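Preguntas frecuentes sobre manteles y textiles de mesa
Garnar, telas para hogar y hostelería. Última revisión: 16 de marzo de 2018

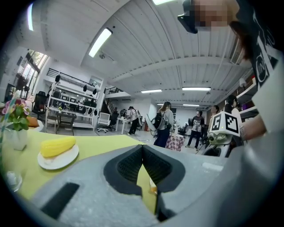 Las respuestas se refieren a los manteles, caminos y servilletas de las series Pusau, Llanos y Grirkolley. Para tejidos cortados a medida con composición distinta de la de catálogo, prevalece lo indicado en la ficha de pedido.

MEDIDAS Y PEDIDO

¿Cómo calculo la medida del mantel?

Mida el largo y el ancho del tablero y sume dos veces la caída deseada a cada dimensión. Para uso diario se recomienda una caída de 20 a 25 cm. Para mesa de ceremonia, de 35 a 40 cm. Un tablero de 160 x 90 cm con caída de 25 cm requiere un mantel de 210 x 140 cm.

En mesas redondas se suma la caída dos veces al diámetro. En mesas ovaladas es preferible enviar una plantilla de papel, dado que la curvatura de los extremos varía entre fabricantes y dos tableros de igual largo y ancho pueden necesitar patrones diferentes.

¿Las medidas publicadas son antes o después del primer lavado?

Después. Los tejidos de las series Pusau y Llanos se entregan prelavados. La serie Grirkolley se entrega sin prelavar y se corta con un sobrante del 4 % en sentido de urdimbre, de modo que la pieza recién recibida mide algo más de lo que figura en la etiqueta.

¿Qué tolerancia se admite?

2 cm por lado en piezas de hasta 250 cm. En piezas mayores, la tolerancia consta en el presupuesto.

¿Puedo pedir un mantel sin costuras para una mesa muy ancha?

El ancho máximo sin unión es de 280 cm en Llanos y de 180 cm en las otras dos series. Por encima de ese valor se cosen paños laterales. La costura no se coloca en el centro de la mesa salvo petición expresa.

COMPOSICIÓN

¿Qué diferencia hay entre las tres series?

Pusau: algodón 100 %, ligamento tafetán, 190 g/m².
Llanos: algodón y poliéster al 50 %, ligamento sarga, 220 g/m². Es la serie habitual en hostelería.
Grirkolley: lino 100 %, ligamento tafetán, 240 g/m². Presenta irregularidades de hilo propias de la fibra, que no se consideran defecto.

¿Existe versión antimanchas?

Solo en Llanos. El acabado retrasa la absorción de líquidos, pero no la impide. Pierde eficacia con los lavados y se reactiva en parte con plancha a temperatura media.

¿Los tonos son iguales entre partidas?

No se garantiza. Los amarillos verdosos, los tostados y los grises son los más sensibles a la variación de baño. Si va a completar un juego existente, indique el número de partida impreso en el reverso de la etiqueta. Cuando ya no queden existencias de esa partida se envía una muestra antes de cortar. Los cambios por diferencia de tono no se admiten en pedidos que hayan pasado por muestra aprobada.

LAVADO

¿A qué temperatura se lavan?

Pusau, 60 °C en blanco y 40 °C en color. Llanos, 60 °C en todos los tonos. Grirkolley, 40 °C, centrifugado a velocidad reducida. En las tres series se desaconseja llenar el tambor más de dos tercios: las arrugas fijadas por compresión son difíciles de eliminar.

¿Puedo usar lejía?

Únicamente en Pusau blanco y diluida según el envase. En piezas teñidas produce decoloración irreversible. En lino debilita la fibra aunque el tejido sea blanco.

¿Cómo se trata una mancha de mantequilla o aceite?

Retire el exceso con el canto de una cuchara, sin frotar. Cubra con polvo absorbente (talco o fécula de maíz), deje actuar 30 minutos y cepille. Aplique detergente líquido sin diluir por el reverso y lave a la temperatura máxima admitida. No seque en secadora hasta comprobar que la mancha ha salido.

¿Y una de vino tinto?

Absorba con papel, presionando desde el borde hacia el centro. Aclare con agua fría por el reverso. Si persiste, use percarbonato disuelto en agua a 40 °C durante una hora, previa prueba en el dobladillo. No utilice agua caliente ni sal en tejidos teñidos.

¿Qué hago con el polen?

No lo moje. El polen de lirio, en particular, se fija con la humedad. Sacuda la tela en el exterior y retire los restos con cinta adhesiva, levantando en vertical. Después lave con normalidad. En arreglos florales de mesa conviene cortar las anteras antes de colocarlos.

¿La cera de vela se elimina con plancha?

Sí, tras raspar la parte sólida. Coloque papel absorbente por ambas caras y planche a temperatura baja, cambiando el papel hasta que deje de impregnarse. El colorante de las velas puede requerir un segundo tratamiento con alcohol.

PLANCHADO Y ALMACENAMIENTO

¿Se planchan húmedos?

El lino, siempre. El algodón, preferiblemente. Llanos admite planchado en seco a temperatura media y, si se tiende sin doblar, puede usarse sin planchar.

¿Cómo se guardan?

Enrollados sobre tubo de cartón con papel sin ácido, o doblados en tres a lo largo. Si se doblan, cambie la posición de los pliegues 2 veces al año. No guarde piezas almidonadas durante periodos largos: el almidón amarillea y atrae insectos.

¿Necesito muletón?

Es recomendable en tableros de vidrio o lacados. Reduce el desplazamiento del mantel y el ruido de la vajilla. No sustituye a un protector térmico: para fuentes recién sacadas del horno use salvamanteles.

ENVÍOS Y DEVOLUCIONES

¿Cuál es el plazo?

2 días laborables en medidas de catálogo y 4 semanas en piezas a medida. En noviembre, el plazo de las piezas a medida se amplía por acumulación de pedidos de temporada y se confirma caso por caso.

¿Se aceptan devoluciones?

En medidas de catálogo, sí, con la pieza sin lavar y con etiqueta. Las piezas a medida solo se devuelven por defecto de tejido o error de corte. Adjunte una fotografía del defecto junto a una regla y el número de partida.

¿Con quién contacto?

Medidas y plantillas: Heather Brunton.
Partidas y muestras de color: Chia-hao Tsai.
Hostelería y alquiler: Birger Kvam.

Indique siempre el número de pedido en el asunto del mensaje. Las consultas de lavado sobre telas de otros fabricantes no se atienden.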